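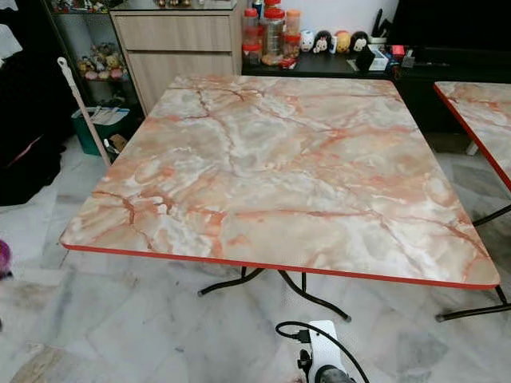

Start | Über mich | Archiv | Kontakt

Seit September hat Midville einen neuen Gemeinderat, und seit gestern steht fest, wer welches Ressort führt. Die Liste hing erst am Abend aus. Ich war bei der Sitzung dabei und schreibe auf, was ich mitbekommen habe.

Verkehr und Wasser sind jetzt getrennt. Das Wasser geht an die Liste Dornel, der Verkehr bleibt beim Bürgermeisteramt. Die Abstimmung über die Finanzen ging mit 2 Stimmen Unterschied aus, danach gab es eine Pause.

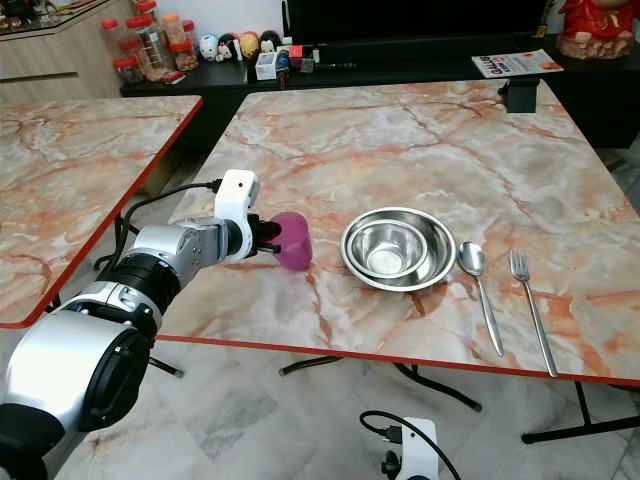
Rosa Becher knapp über dem Tisch, Edelstahlgeschirr darauf.

Für den Ortsteil Hadgu ist weiterhin niemand direkt zuständig. Dort wohnen rund 900 Leute, und 276 haben im Frühjahr für eine eigene Ortsvertretung unterschrieben. Der Antrag wurde vertagt, eine Begründung habe ich nicht gehört.

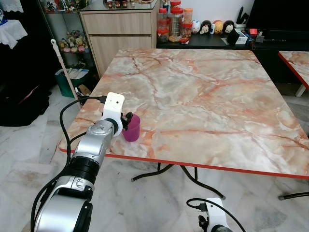
Beim Bürgerbüro ändert sich vorerst nichts. Es öffnet wie bisher um 8 Uhr und bleibt in der Bumico-Passage. Das Protokoll soll in 20 Tagen ausliegen, dann trage ich die fehlenden Ressorts nach.

Kommentare

hadgu_nord: Vertagt wurde das schon im alten Rat.

Leserin: Wer macht jetzt Schulen?

Autor: Stand nicht auf der Liste, ich frage nach.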